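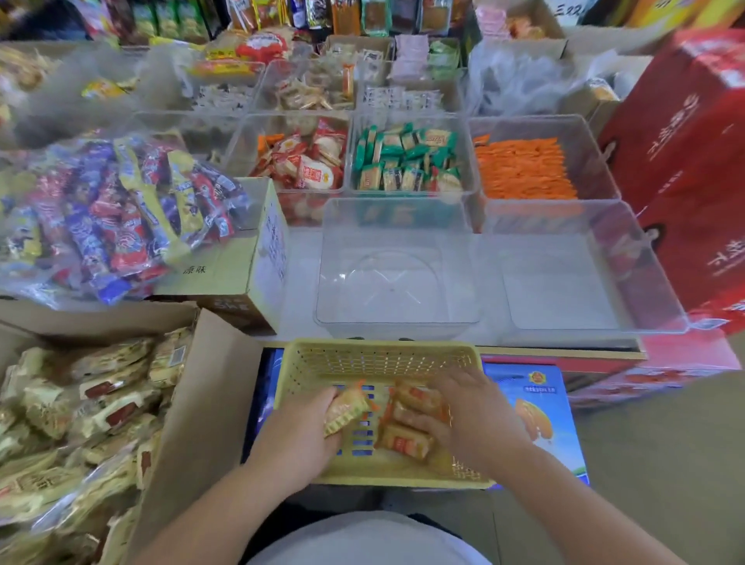

Brullulov has begun the second phase of Fondeo, its program to gather first-person recordings of everyday retail work for use in training robot manipulation systems. The new phase covers small food shops, where goods are often sold loose from open bins and restocked by hand several times a day. Participating workers wear a head-mounted camera during their normal duties and are asked to keep to their usual pace and habits. Much of the material concerns tasks that are simple for people and difficult for machines, such as sorting individually wrapped snack packets in a plastic mesh basket, with one hand gripping a packet by its crinkled, translucent wrapper and the other pressing on two more. Clear acrylic bins present a further difficulty, as goods and boxes behind them show through the walls and can confuse systems that estimate depth from video.

The company said 857 recordings were accepted during the first phase, which was limited to stockrooms and packing tables. The second phase will run in 14 shops through December. Sessions last no longer than 30 minutes, and workers may stop at any time without loss of payment.

"The first phase gave us a good supply of boxes and very little that bends," said Uzma Hayat, who directs the program. "A snack packet changes shape the moment it is touched. Our models have seen too few examples of that, and the shops are where those examples are found."

Each recording is divided into short segments and labeled with the action performed, the hand used and the type of object handled. Labeling is carried out by Pirner under a contract signed at the start of the program. Segments in which a hand leaves the camera's view for an extended period are kept but marked separately — a change from the first phase, when they were discarded.

Recordings are reviewed before labeling to remove customers' faces, payment details and conversation. Shop owners receive a copy of the review record and may ask for any session to be withdrawn up to the point at which it enters the training set.

Lakshmi Mudaliar, who leads the manipulation group at Friesen, the program's research partner, said the recordings would first be used to train a model that predicts where the fingers will make contact with an object. Tests on a two-armed robot will follow, using shelves and bins of the same kind found in the shops.

Almost 50 hours of material from the second phase has been submitted to date. Shops wishing to join may apply through the Fondeo office, which is open every day except Sunday.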